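Henville students train grippers on household chores

HENVILLE – Students in the robotics class at Henville High are spending June teaching a machine to handle cloth, one short recording at a time.

The class works in pairs with hand-held grippers, one in each hand or one per student. Each exercise uses a plush gray towel and a round orange object. The towel has to be picked up, moved or laid over the other item, and every attempt is saved for later use in training a robot arm. 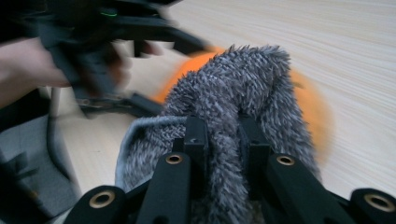

Teacher Rungnapa Nilsuwan said the class set a goal of 3000 recordings before the end of term. It had 2723 when the count was last posted on the classroom door.

"Cloth is hard because it never sits the same way twice," Nilsuwan said. "The students figured that out in the first hour."

Junior Jianhua Fan keeps the log and throws out attempts that were started too early or stopped too late. He said the pairs switch places often, as holding the grippers gets tiring.

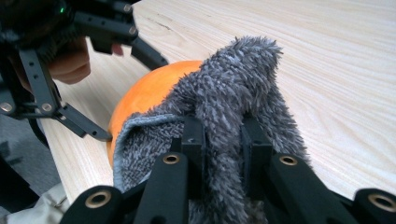 The project is paid for by a $4000 grant from Raptis, a machine shop in Nurnwood. Shop owner Makis Xenos visited the class last month and has offered to make spare parts over the summer.

Students will show their work in the school library at 6 p.m. on the last evening of term. Admission is free.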